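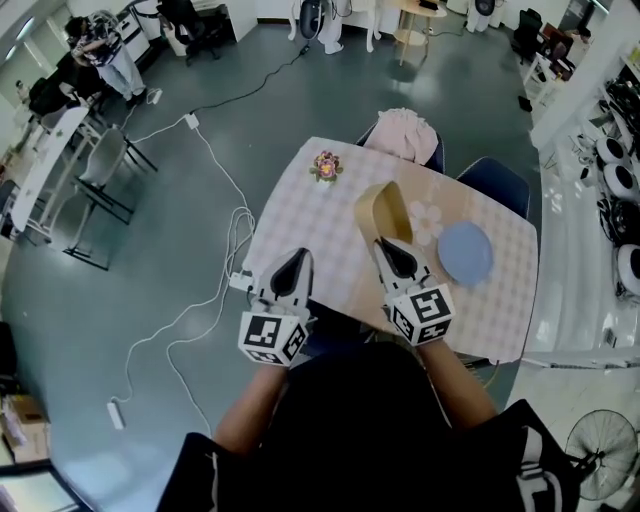

만화 리뷰 필진과 교정 담당자를 찾습니다

안녕하세요. 만화 리뷰 웹진 Cimaneck의 편집을 맡고 있는 Kai-wen Hsu입니다. 한국어는 저의 세 번째 언어라서 문장이 조금 딱딱할 수 있습니다. 양해를 부탁드립니다.

저희는 단행본과 월간 연재 만화를 읽고 소개하는 작은 웹진입니다. 영어판은 Catherine Laing 씨가, 한국어판은 제가 관리합니다. 10월부터 한국어판의 연재 리뷰를 늘리려고 하며, 그래서 같이 글을 쓸 분을 모집합니다.

모집 분야
리뷰 필자 두 명
교정 담당자 한 명 (한국어가 모어인 분)

리뷰 필자가 하는 일
한 달에 만화 두 편을 읽고 리뷰를 씁니다. 원고 한 편의 길이는 공백을 포함하여 1000자 이상입니다. 줄거리만 옮긴 글은 받지 않습니다. 그림, 칸의 배치, 채색, 글자 넣기에 대한 의견이 반드시 들어가야 합니다. 결말을 밝히는 경우에는 글의 첫머리에 표시해 주십시오. 작품은 편집부가 제공하는 목록에서 고르지만, 목록에 없는 작품을 제안하셔도 됩니다. 지금 목록에는 역사 판타지와 탐정물이 많고, 생활 만화를 다룰 분이 부족합니다.

교정 담당자가 하는 일
올라온 원고의 맞춤법과 인명 표기를 확인합니다. 작가 이름의 한글 표기는 Kam-wah Lam 씨가 만든 표기표를 따릅니다. 제가 쓴 글도 고쳐 주셔야 합니다. 많이 고치셔도 저는 괜찮습니다.

조건
활동 기간은 6개월이며, 서로 원하면 연장합니다. 모든 일은 온라인으로 합니다. 원고료와 교정료는 매달 말일에 지급하고, 금액은 지원하신 분께 메일로 따로 알려 드립니다. 리뷰용 전자책은 저희가 부담합니다. 글의 저작권은 필자에게 있고, 개인 블로그에는 게재 2주 후부터 올리실 수 있습니다.

지원 방법
간단한 자기소개와 최근에 읽은 만화에 대한 리뷰 한 편을 보내 주십시오. 이미 발표한 글도 괜찮습니다. 교정에 지원하시는 분은 리뷰 대신에 Cimaneck에 실린 글 하나를 골라 200자 정도의 부분을 고쳐서 보내 주십시오. 학력과 나이, 사진은 적거나 붙이지 않으셔도 됩니다.

마감은 2025년 8월 2일 토요일 자정입니다. 사이트 아래쪽의 문의 양식에 파일을 첨부하시고, 제목에 지원 분야를 써 주십시오. 결과는 모든 지원자께 메일로 알려 드립니다. 파일이 첨부되지 않으면 기술 담당 Umut Altıntaş 씨에게 영어로 연락하시거나, 같은 양식에 본문을 그대로 붙여 넣으셔도 됩니다.

Cimaneck 한국어판 편집부
Kai-wen Hsu 드림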